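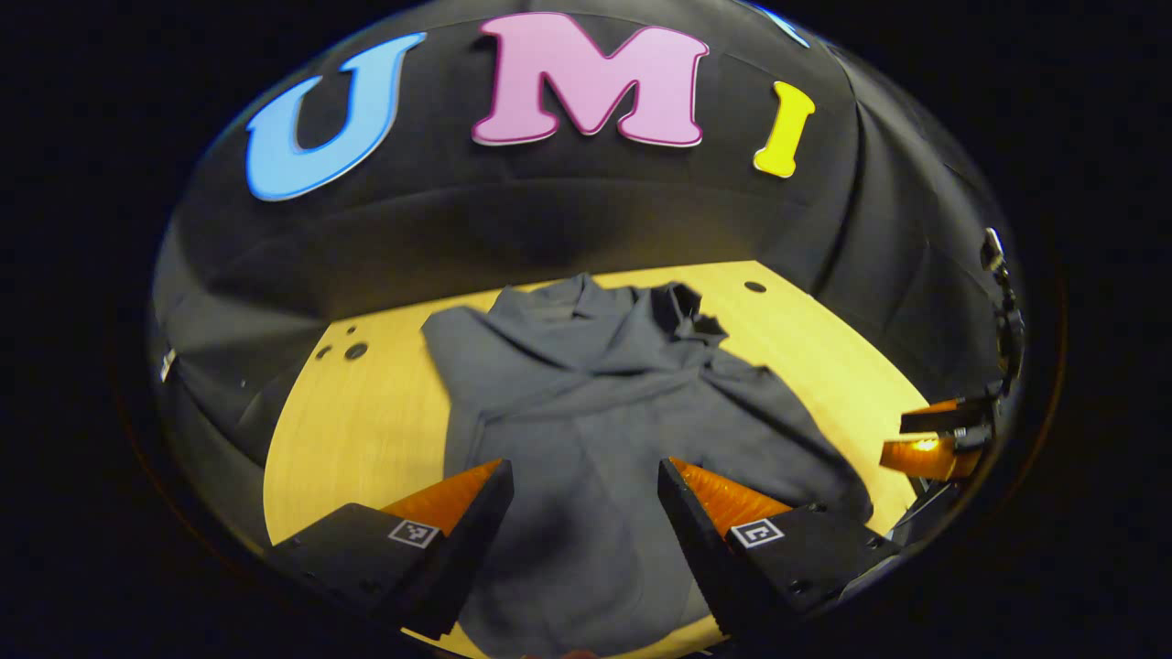

图源:Wovonik资料室

折衣示教,又称叠衣演示,指由工人手持夹爪反复折叠衣物,将动作记录下来供机器人学习的工种,常见于服装整理、租赁洗涤和退货翻新等行业。从业者一般称“示教员”,车间里则多叫“教折的”。

工作内容

示教员双手各持一只夹爪,在木质台面上完成整套折叠。以连帽衫为例,通行的顺序是先铺平正面,理顺帽子,再收两袖,最后对折衣身。帽子公认最难,袖子次之。夹爪指面多装有带细纹的橙色软垫,指背贴黑白方形标记,用于定位。熟练叠衣工初次上手时往往比外行更慢:多年练就的手腕小动作,夹爪一概做不出来,只能从头学起,学的是怎样用两根手指过日子。

沿革

Wovonik是较早设立此岗位的退货整理厂。该厂原有叠衣工41人,Pukent折叠机进厂后,其中39人仍在册,只是岗位名称各不相同,有“示教员”“复核员”,也有“异常衣物处理员”。最后一种的日常工作,是把机器叠坏的衣服重新叠好,与从前的叠衣工区别不大,工牌倒是换了新的。

同行Grusix走的是另一条路,不设专职示教员,由叠衣工轮流兼任。厂方称此举有利于技能多样化,工人则注意到兼任没有津贴。该津贴于十月补发,名目为“设备适应费”。

计酬

传统叠衣按件计酬,叠得越快收入越高。示教按有效演示次数计酬,动作过急、夹爪脱手或衣物滑落桌外的,均不计入。Wovonik规定每名新示教员须先完成2000次合格演示,方可独立排班;转岗后的基本定额为每周900次。习惯了赶件的老工人由此接到职业生涯中的第一份书面提醒,内容是请放慢速度。

对从业者的影响

体力方面,长时间站立的情况未见改变,腰痛照旧;手指磨损有所减轻,前臂酸胀则相应增多,夹爪自有其重量。Kwon培训手册建议示教员定时换手休息,但未说明双手都在使用时应当换到哪只手。

技能归属是争议较多的问题。一名工人的折法一旦被采用,便可能在多台机器上长期沿用,本人所得仍按当初的演示次数结算。部分工厂允许示教员为自己的折法命名,命名不另付费。车间里流传的名称有“对门折”“懒袖”等,正式文件中一律写作编号。

相关条目

退货翻新;计件工资;夹爪;连帽衫

本条目最后修订于2025年2月2日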